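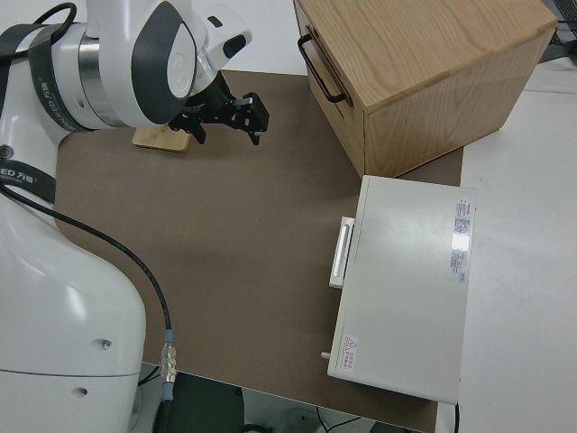 2020-06-20

Choir practice ran until nine. We went through the new praise song 4 times and the altos still come in early on the second verse. Keisha Pruitt wants it in G. I think it's too high for Everaldo, but he said he could manage.

The recording fund is at $3,091. Yolanda Abernathy gave another $122 this week and asked me not to announce it. The studio in Stavwood wants $400 a day.

Prayed for Najwa's mother before we closed. Need to copy the bridge lyrics for Yutong tomorrow.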